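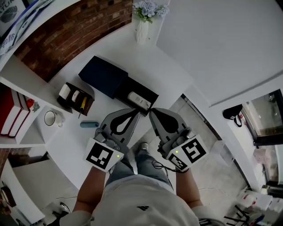 Hermine Plattner wonders whether there's any point in keeping the original box once a gadget has come out of it. She puts everything back after use, lid on, and she's running out of desk. Do boxes really help resale, or is that just something people repeat?

Pullside
Mostly repeated, I'd say. I sold a pair of earbuds last August with the box and got the same offer as without. The buyer never mentioned it. Keep it until the return window closes, then recycle it.

Gertraud Koller
I doubt one sale proves much. A rigid box with a fitted lid is decent storage, whatever it does for the price. What I don't believe in is boxing something you use every day. You'll stop by Thursday and the lid will live on the desk. Get a small tray for the things you reach for — tape, a screwdriver, a pen — and leave the box for whatever goes in a drawer for months. Write on the end what's inside. I've opened too many plain black boxes looking for one charger.

Borko
keep all of them, you never know. i have 100 in the attic

Hermine Plattner
A hundred boxes is what I'm trying to avoid. I'll try the tray, though I suspect it will just fill up with junk. Does the label go on the lid or the base? Lids get swapped in my house.

Gertraud Koller
Base.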